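### 4.2 Ventilation and the combined hood

Earlier surveys treat the over-the-range microwave as a form of kitchen extraction. We are not convinced. The Marnel survey asked 1161 households whether they had "a working hood", and a microwave with a fan counted as a yes. The question says nothing about whether the fan is ever switched on, or whether it vents outdoors or blows the air back into the room. Pralau's later analysis took these answers at face value and reported that hoods made little difference to evening particle levels. The data can't carry that claim.

Figure 3 gives the usual layout, with the microwave directly above a gas range and a wall cabinet beside it. In plans of this type the fan, where fitted, has to share its housing with the oven, and published capture rates are mostly for separate hoods.
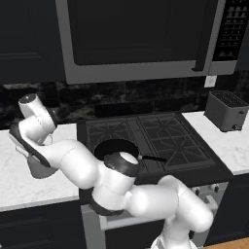 *Figure 3. Microwave mounted over a gas range.*

### 4.3 Self-reported fan use

Diaries are no better. Of the 8 weekly diaries we could check against a plug-in meter, 7 overstated fan use - in one case by more than 2000 minutes across September. Rawashdeh's correction factor assumes that people overstate by a fixed share, and we found no sign of this. We therefore leave self-reported use out of the main model and give it only in the appendix.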